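Landlord wants to move me from gross to NNN at renewal, is this normal?

Posted in Commercial Leasing - Small Tenants

Liliana Costa

Hi all, writing this between deliveries so sorry if its a mess. I rent a unit in a small warehouse park, we do table linens for events - storage, pressing, packing, a bit of office in the front. Been there 5 years. Gross lease the whole time, one check a month, landlord pays taxes, insurance, roof, parking lot, everything except my own electric.

In June the park got sold. Old owner was local, new owner is called Privitz, they bought the whole park plus a bunch of others I think. Lease is up soon and their manager (a company called Piras) sent over a renewal. Base rent is lower than what I pay now which got me all excited. Then I read the rest. It's a triple net. So I pay base rent plus my share of property tax, insurance and "common area maintenance including but not limited to". The but not limited to goes on for a page and a half.

The estimate they gave for the extras is $712 a month. No breakdown. I asked for one, got told it's "based on budget". Add it to the base and I'm paying more than now, not a crazy amount, but it's an estimate and I don't know what happens if they're wrong.

Things I'm confused about:

My share. The lease says my unit is 2,061 square feet. Old lease didn't give a number at all. Do I need to measure it? Measured how, inside walls or what?

Property tax. Building just sold for a lot more than the last guy paid for it. Doesn't that mean the tax goes up? And that's on me now??

The roof. It has leaked twice by the back door. Can they fix it and send me the bill.

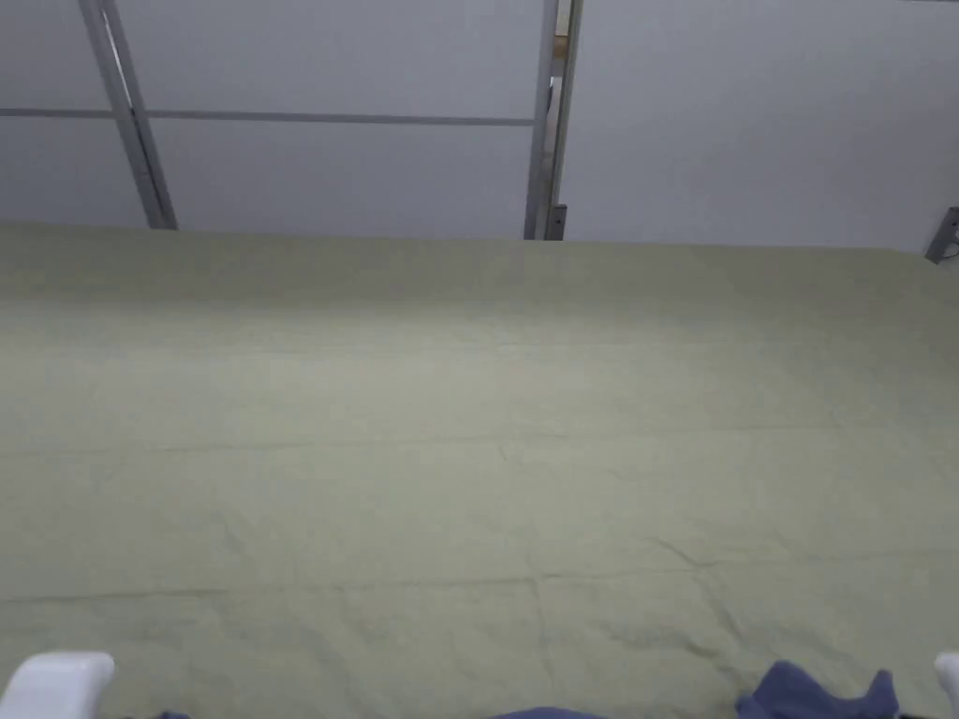 Fulvio Amato

Normal, yes. New owners do this all the time, they borrowed money based on net rents and a gross lease is a headache to them. Doesn't mean you have to take the draft as is. First draft is the wish list.

Quick and in no order, on my phone:

Tax. Depends on your state, but in many places a sale can trigger a reassessment, sometimes not right away, sometimes the bill shows up a year later. Call the county assessor and ask what the current assessed value is and if it's been updated after the sale. Takes ten minutes. If the $712 is built on the old tax bill, it's too low and you get hit at the reconciliation. Ask for a cap on tax increases caused by a sale. They may say no. Ask anyway, and ask for it on the next sale too, becuase they might flip it.

CAM. Get a cap on "controllable" expenses. Landscaping, management fee, sweeping, that stuff. Taxes, insurance and snow usually get left out of the cap. Management fee should be a stated percent, and look at whether the manager is related to the owner. No idea if Piras is.

Roof. Biggest one. You want words saying capital items are landlord's cost, or if they pass it through it gets spread over the useful life and you only pay for the years you're in there. And get the leak in writing NOW, before you sign, with a line that existing conditions are theirs to fix.

Audit right. One sentence, you get to look at the books once a year. If there's no audit right then the estimate is whatever they say it is.

Square footage - yes measure. Industrial is often measured to the outside of the walls so it comes out bigger than what your tape says. A small gap is fine, a big one isn't. Ask which standard they used and what the total for the building is, your share is one divided by the other. Also make sure the bottom number is the WHOLE building and not just the leased part. If it's leased only you are paying for the vacant units.

Resura

had the same thing, different owner. just signed it, rent was lower so whatever. first year was ok, second year they wanted extra for insurance. not terrible. moving would of cost me more

imo don't spend a ton on a lawyer for a small unit

Zumard

Disagree with Resura on the lawyer. You don't need someone to redo the whole lease, just a flat fee read through. Leasing lawyer, not whoever did your house closing.

Also check your holdover clause on the OLD lease tonight. If you're still negotiating when it runs out, rent can jump to a lot more than you pay now. And ask for a modified gross with a base year - you pay only the increase over year one. Some of the bigger owners won't, but with empty units in the park they might.

Liliana Costa

Thank you, this helps. There are empty units, yes. Called the assessor, value has NOT been updated yet. So that estimate is on the old taxes like Fulvio said. Sent Piras an email asking for the tax bill and the square footage for the whole building, plus the leak. Waiting to hear.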